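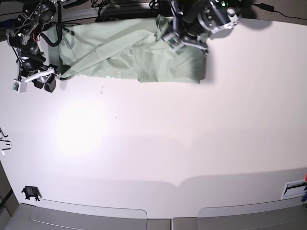
Figure 6.1 Two-arm station with a green garment on the work surface.

Chapter 6
Faults in the Handling of Soft Goods

A rigid part keeps its shape when a machine takes hold of it. A garment does not. Folds move, layers slide over one another, and an edge that was in reach a moment ago may be hidden under a sleeve. Many of the faults reported at garment stations begin with this simple difference, and the safety rules written for rigid parts do not always cover them.

This chapter studies one such fault. It took place in March at the Rulport training center, where a two-arm station was being used to fold work shirts. The account is drawn from fault report 249, prepared by Clémence Mallet and reviewed by the site safety officer, Régis Caron.

6.1 The Event

During an afternoon run, both arms took hold of the same shirt. The left arm closed on an outer layer near the collar. The right arm closed on what the control program treated as a separate layer but was in fact part of the same fold. When the arms moved apart, the cloth drew tight between them. The force limit on the right arm had been set for a heavier fabric and did not stop the motion. A seam gave way, the right arm swung outward, and a cable at its wrist was pulled from its connector.

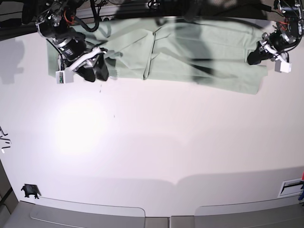 The operator, Annick Perrin, pressed the stop button at once. No one was hurt. The report notes, however, that Perrin had been leaning over the table shortly before the run in order to straighten a shirt by hand, and that the station had no guard or light curtain on that side. Had the same motion taken place a short time earlier, the outcome could have been serious.

6.2 Direct and Underlying Causes

The direct cause was an incorrect force limit. Report 249 identifies two underlying causes. First, the limit was stored with the station and not with the product, so that a change of fabric did not call up a new value. Second, the start-up checklist asked whether the limit had been "set" but did not ask the operator to write down the figure. Caron found that the box had been ticked on every shift after the change of fabric.

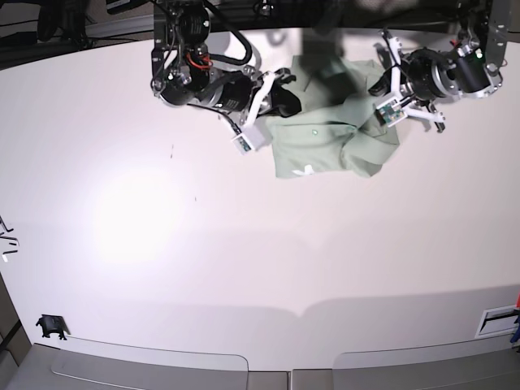 Figure 6.2 Both arms over a folded button-up shirt. Overlapping layers make it difficult to judge how many a gripper will take.

6.3 Scope of the Chapter

Section 6.4 explains how force limits are chosen for cloth. Section 6.5 deals with cable routing at the wrist, and Section 6.6 with access to the table during setup. Students should review the stop categories in Chapter 2 before continuing.

Key terms: force limit, shared grasp, strain relief, direct cause, underlying cause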